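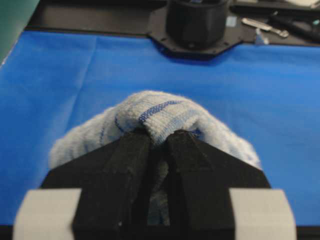 Towel day on the blue sheet.

Notebook > Robots > Learning from examples

I promised back in March that I would write more about how we gather examples, and then of course I wrote two posts about cable ties instead. So, towels!

For anyone new, I help out on a small project called Parkness, where we are trying to get an arm with a two-finger gripper to handle cloth by showing it a great many times what handling cloth looks like. One of us steers, the arm follows, everything gets saved, and later the learning program chews through the pile and tries to work out what we meant. I do a lot of the steering, and I have come to enjoy it far more than I expected to (my family thinks it sounds like shelling peas, and they have a point, but I always liked shelling peas).

We picked a terry towel with blue stripes because Suqin Qin wanted something thick that wouldn't slide out of the fingers the moment you looked at it. I wanted a plain one. She won, and I'm glad she did, because the stripes bend wherever the cloth bends and I find I read them without thinking about it. When I go back over a recording I can tell which way a fold is turning just from the lines.

Our target for this round was 193 examples, in batches of 60 with whatever was left over at the end.
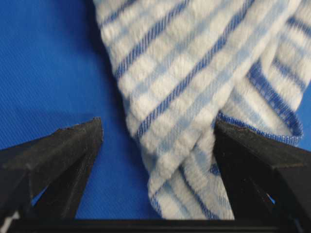 The part I find hardest to do the same way twice is the lift. Grab near the middle and you get a fat bunch, grab near a hem and the thing swings and twists and shows you a side you weren't planning on. My first instinct was to throw out every lift that looked clumsy, and I did throw out quite a few before Zihan Yu caught me at it and asked, very kindly, what I thought the arm was going to do when its own lifts came out clumsy. So now the awkward ones stay in, as long as I got myself out of the trouble in a sensible way. We mark them with a note so they can be pulled out later if somebody changes their mind.

Starting positions took some arguing too. Left to myself I drop the towel in nearly the same heap every time, and I would have sworn I was mixing it up! Maite Urquijo wrote out seven ways to put it down (bunched, half folded, one corner out, and so on) and we draw one before each try. It slows us down a little, but the batches look much less like one another's twins.

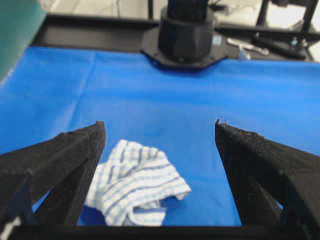
I also had to learn to leave a bit of quiet at the start and end of each example. I was always in a hurry to get to the grab, and the recordings began with the fingers already halfway closed. Now I open them wide, wait a breath, and then go in.

Next up is a smaller cloth, and after that I would love to try a sock, though I haven't brought that up with Suqin yet.

Recent posts
Cable ties, part two
Cable ties, part one
What I write in the notes field
Six things I got wrong about steering
A visit from Lech Grabowska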